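Altstead Community Board > Arts and Events > Foden Gallery has taken the Perron painting down

mcampbell_prints
Went in to the Foden at lunch and the big Thérèse Perron canvas is gone from the east room. The label is still on the wall. The woman on the desk said it was "resting" and she didn't have anything else to tell me. It was up for two weeks of a show that runs to the end of July. Does anyone know if it was the town or the gallery that pulled it?

ronton_rd
It was the gallery. Willy Van Wijk brought it up at council, but all he did was ask whether the town's grant had paid for it. He didn't move anything. I was there for the parking item and sat through it.

Gravelpit
For those of us who haven't been, what's in it?

mcampbell_prints
It's the old mill on the river with the strikers from the lockout out front and the mill manager hanging in effigy from the loading hoist. You can tell who the manager is meant to be if your family has been here long enough. His grandchildren still live in town.

Gravelpit
OK, so that's the complaint. I have some sympathy. I wouldn't want to walk in and see my grandfather on a rope.

S. Teuber
It's a painting of something that happened. They did hang a dummy off the hoist, and there's a photograph of it in the library basement. If the photo can be in a public building then so can the painting.

Gravelpit
A photo in a box in the basement isn't the same as an eight-foot painting you meet as soon as you come through the door. I didn't say ban it. I said I have some sympathy.

ronton_rd
It isn't by the door, it's in the east room. Or it was. You have to go past the quilts to get to it.

hoistandpulley
I volunteered on the hang, so a few corrections. There were four complaints in writing, and two of them came from the same household. The family everyone is talking about did not write in. There was no threat to funding that I know of. Meng, who sponsored the opening night, rang to ask if their name had to be on the poster, and my understanding is that the call is what did it. I can't prove that and I wasn't in the room.

mcampbell_prints
If that's right it's worse. A councillor asking a question is at least in the minutes. A sponsor phoning isn't written down anywhere.

Gravelpit
A sponsor is allowed to decide what it puts its name to. That's not censorship. They could have taken the name off the poster and left the painting up, and the gallery chose the other way. Be annoyed at the gallery.

S. Teuber
I am annoyed at the gallery. I've written to them and asked for the reason in writing. I also asked if the artist was told beforehand. As I understand the loan agreement form they use, either side can end it, but there's supposed to be notice.

hoistandpulley
She was told the same morning. By email.

aigner_g
Gertraud here, I teach the Tuesday drawing group. Sorry, used to be Tuesdays, we've moved. We were going to take the group in to draw from that painting and now I've had to change the plan. My own view is that it was a bad place to hang it and a good painting. The room is too narrow and you couldn't get back far enough to see the hoist and the crowd together, so all you got was the figure on the rope at eye level. Hung on the long wall I think it would have read quite differently and you'd have had fewer letters.

mcampbell_prints
The long wall has the quilts on it.

aigner_g
I know. The quilts could go in the east room. They're better close up.

ronton_rd
The quilters will be on here by supper with something to say about that.

S. Teuber
Got a reply. It's signed by the gallery and not by a person. They say the work was removed "to allow for conversation" and that there will be a public talk, date to come. It says nothing about the sponsor and nothing about notice. I asked two questions and neither was answered. I've written back asking whether the painting will be on the wall during the talk. I don't see how you have a conversation about a picture people can't look at. I've also asked that Perron be invited to speak and be paid for it like any other speaker.

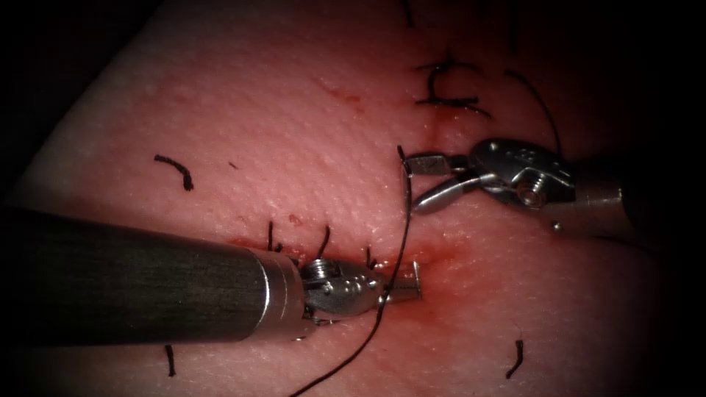
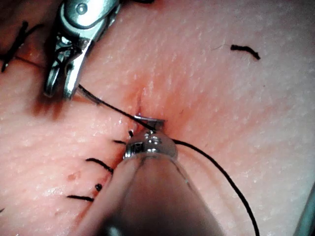 I'd suggest anyone else who writes keeps it short and asks for the same things, so they can't pick the easiest letter and answer that one. Address it to the gallery and copy the town clerk. Please leave the mill family out of it, they haven't done anything.

Gravelpit
Agree on leaving the family out. I'd go to a talk. I'd still like to hear from somebody who complained, because so far this thread is mostly people who liked it.

quiltbarn
I complained. One of the letters was mine. I didn't ask for it to come down, I asked for a sign at the entrance to the room, because I had my grandson with me and he's five and he wanted to know if the man was dead. A sign would have done. I was surprised when I saw it was gone. Also we are fine where we are on the long wall, thank you.

mcampbell_prints
Thanks for saying so. Would you be willing to tell the gallery that? If the people who wrote in only wanted a sign, it changes things.

quiltbarn
I'll phone them in the morning. I don't do email if I can help it.

hoistandpulley
The painting is in the back store, by the way, wrapped and off the floor. It hasn't gone back to her studio. Putting it up again would be around an hour's work with a second pair of hands, and I've said I'm available.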